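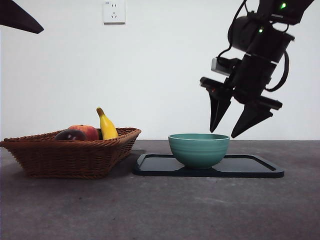

Según Bảo Lâm, lo primero que cambió con los brazos fue la espalda: los viernes ya no llega a casa pidiendo una silla. Me lo soltó en el pasillo, sin que yo le preguntara nada, y me pareció mejor arranque para esta nota de prensa que cualquiera de los que traía apuntados.

Así que vamos con la noticia. En Dalik, la empresa donde trabajo y desde la que os escribo, ponemos en marcha en mayo Navach, nuestro programa de automatización para la preparación de bandejas de desayuno. Llevamos tiempo dándole vueltas (¡y cuánto!) y por fin podemos contarlo en público.

Preparamos bandejas para hoteles y residencias desde nuestro centro de Liltovness. La semana pasada salieron 2.341, y hasta ahora cada bol, cada pieza de fruta y cada cesta pasaba por las manos de alguien que llevaba de pie desde las cinco de la mañana. Es un trabajo que parece ligero hasta que lo haces un turno entero. Yo lo hice una mañana, por curiosidad, y a las nueve ya buscaba excusas para sentarme.

Con Navach, los brazos se encargan de colocar las piezas que se repiten y el equipo se queda con lo que pide ojo y criterio: elegir la fruta, comprobar los pedidos con dietas especiales, hablar con el cliente cuando algo no cuadra. El software es de Quan, que ha tenido una paciencia enorme con nosotros y con nuestras preguntas.

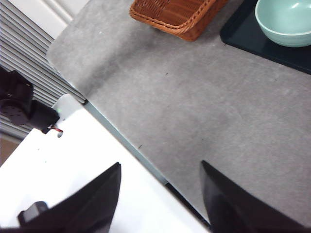

Y ahora, lo que me preguntan todos: ¿sobra gente? No. Somos 23 personas en preparación y seguimos siendo 23. Lo hemos puesto por escrito con la plantilla, antes de firmar nada con el proveedor. Lo que sí cambia son los horarios – el turno de madrugada pasa a empezar dos horas más tarde – y también la formación, que se hace dentro de la jornada y se paga como tal.

Tres compañeros han empezado ya a formarse como responsables de puesto. Uno de ellos es Đức Giáp, que al principio no quería ni oír hablar del asunto. «Yo pensaba que me iban a poner a mirar cómo trabajaba una máquina», cuenta. «Y resulta que me paso la mañana decidiendo cosas, que es bastante más cansado de cabeza, pero me gusta».

No todo está resuelto, claro. Cada cambio de vajilla obliga a revisar los ajustes, y el reparto de las pausas todavía se discute (con bastante energía, por cierto) en la reunión de los martes. Iremos publicando los avances en la sección de noticias de nuestra web.

Los medios que quieran conocer el centro de Liltovness y hablar con el equipo pueden escribir al departamento de comunicación de Dalik. Las visitas son por la mañana, en grupos pequeños, ¡y con desayuno!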